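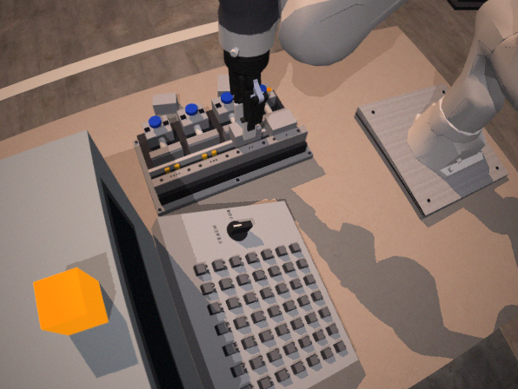
## Re-coating a pale timber bench top: oil or water-based poly?

**nhung_khuc**

The bench is 1,698 mm long and sits in a single-car garage in Ballarat. The top is solid pine, sanded back to bare timber to 120 grit. Use is light electrical work, some gluing, and the odd hot mug. I have two tins on hand: Rezaei hard wax oil and Purance water-based poly (satin). I'd like to keep the colour pale. Any reason to pick one over the other?

— Nhung Khúc

**offcut_88**

Poly. Wax oil is easier to patch but it will darken pine, and solvent gets through it. Go to 180 grit first. Five thin coats, light sand between each except after the last.

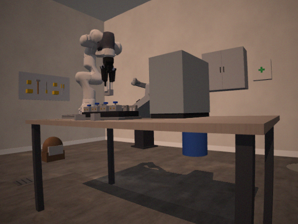 *Pale wooden top, dark grey legs.*

**tern_and_gauge**

Disagree on poly for anything that gets glue on it. When a blob of epoxy comes off, it takes a disc of film with it and you can't blend the repair. With oil you scrape, sand that patch and wipe more on. I re-oil mine every June and it takes under an hour.

Five coats is also too many. Three is enough for a bench.

**offcut_88**

Three is enough for a sideboard. Edges wear through first, and with three coats you are back to timber along the front in a year or two. Epoxy belongs on a silicone mat anyway.

**nhung_khuc**

Colour matters more to me than patching. Related question: lighting. I have one Vusport batten, 1,248 mm, centred on the ceiling behind where I stand, and I'm always working in my own shade. Does the finish change that? 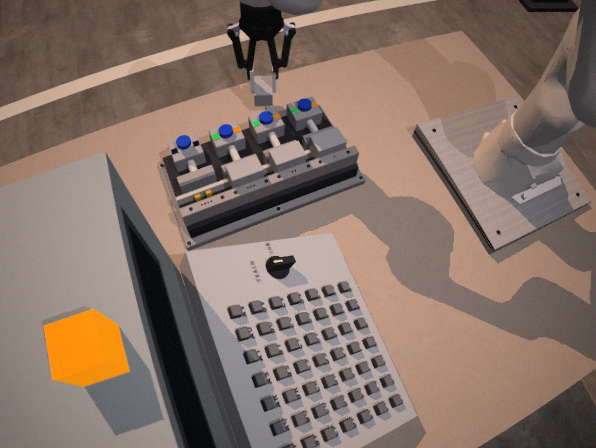
**tern_and_gauge**

Sheen affects glare and has almost no effect on shade. Your problem is the lamp position: a fitting behind your shoulders will throw you onto the bench whatever the finish. Look at the tan top just above, with broad grey shadows lying right across it. A darker top would hide those a bit, but the light reaching your work would be no better. Move the batten forward to just past the front edge of the bench, then add a second source off to the side so the shadows are softer.

**offcut_88**

Agreed on the lamp. For the second source I use a Vuneck clamp light on the left (I'm right-handed). Stay with satin or go to matte. Gloss under a batten gives you a white stripe straight in the eyes.

**nhung_khuc**

Moved the batten this afternoon and it is a clear improvement. Going with the Purance, four coats, and I'll test on the underside first. Does it need thinning for the first coat?

**offcut_88**

Read the tin. I add a splash of water to the first coat on pine, but some makers say not to.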